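Fitted mattress cover

A fitted mattress cover is a sheet with deep elastic corners that hugs the mattress and stays on under everything else. I wrote most of this entry for the Tirkstead household wiki in November, and Eilidh Sutherland fixed my spelling (thanks!). 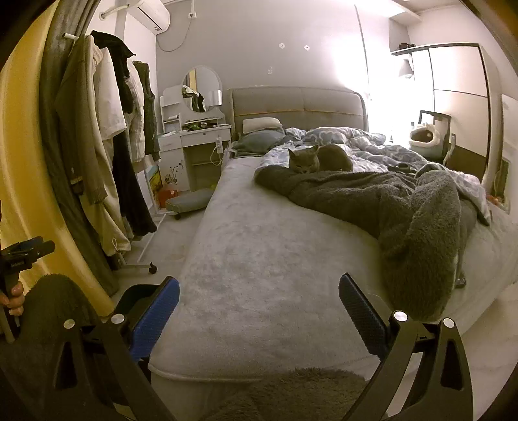 Plush covers are the warm kind, with a short soft pile, and they suit anyone who kicks the bedding around at night. I like pale gray best, and it goes nicely with a gray headboard and a cloudy blue-gray duvet. Cats love the pile too, though given a fluffy dark blanket on top they'll curl up on that instead, eyes shut, and then good luck changing the bed!

I wash mine cool, inside out, and shake it hard before it dries. Last edited 12/13/25.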